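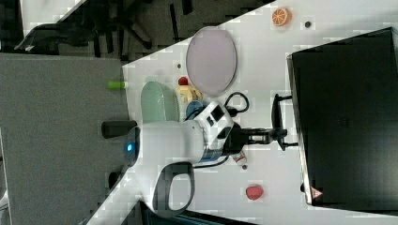
Orndale Talks, vol. 3, page 14

Speaker notes: Llinos Price, "A Plate, a Bowl and Somewhere to Put Them"
Tuesday session, after the coffee break. Allow 25 minutes and leave the rest for questions.

Slide 1. Leave this one up while people find their seats, and don't rush them, they've only just got their coffee. Say good morning, say thank you to the Orndale group for having me back, and say how nice it is to see so many of the faces from the May workshop.

Start with the orange slice. I have a real weakness for the orange slice! Give a toddler a whole pretend orange and it will probably get rolled, but a slice has a face, with the segments showing, and it sits flat and looks like a helping of something. Then talk about the plate, the big pale oval one, and how much bare white tabletop there is to move things across. When I set up a play kitchen I used to fill every inch (I was so proud of my fruit display, you have no idea) and then the children had nowhere to put anything down.

Tell the Trelteo story here. We run a toy lending room at Trelteo, and when we went through the pretend food we had almost 600 pieces of it, most of it living in one enormous tub. Pause for the groan. The children tipped the tub out, stirred it with their feet and wandered off to the trains. We split it up into small sets, each with something to serve and something to serve it in, and put the rest away in a cupboard. Same food, same room, and they stayed at the table long enough for the grown-ups to finish a cup of tea.

Mention the lending book if there's time: 1464 loans of kitchen sets since we split the tub. Skip if we started late.

Slide 2.
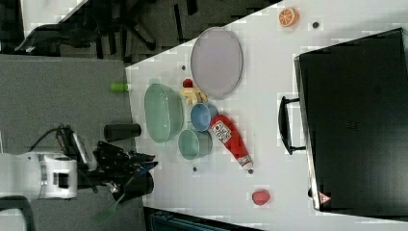
Bowls, ketchup and a slice of orange on the white table.

Let them look for a moment before talking. Then ask the room what meal this is. Somebody will say breakfast because of the red egg-shaped piece, and somebody will say it can't be breakfast with ketchup, and then we are off. Let it run for a minute or two, it's the best part of the morning and it is exactly what the children do.

Points to pick up once they settle:

The two bowls, blue and teal. Bowls are the workhorses. A plate asks for a bit of arranging, but anything at all can go in a bowl, including a shoe. I like two colors close to each other because the children get talking about which is which, and you'll hear "greeny blue" and "bluey green" and some very firm opinions.

The oval basin, pale green. Washing up is half the game for some of them. I had a little boy at Dafis House who never once cooked – he washed everything, twice, and handed it back to the cook. Put a basin out even if you don't think anyone will want it.

The ketchup. Squeeze bottles get more use than anything else we own. It's the squeezing, and it's also something they've seen at home and mostly been told to leave alone. If your set has only fancy food in it, add one plain thing from the family fridge door.

Pass around the Finura cloth bags now, start from the left side so the back row isn't waiting. One set in each bag, and ask people to lay theirs out on the table in front of them and leave a good clear space in the middle.

Questions I usually get: how often to swap the sets (every couple of weeks, or when they stop talking to the food), and what to do about pieces going home in pockets. Check the pockets at the door, kindly, and keep a few spares.

Collect the bags before lunch. There should be a list in the lid of the blue crate.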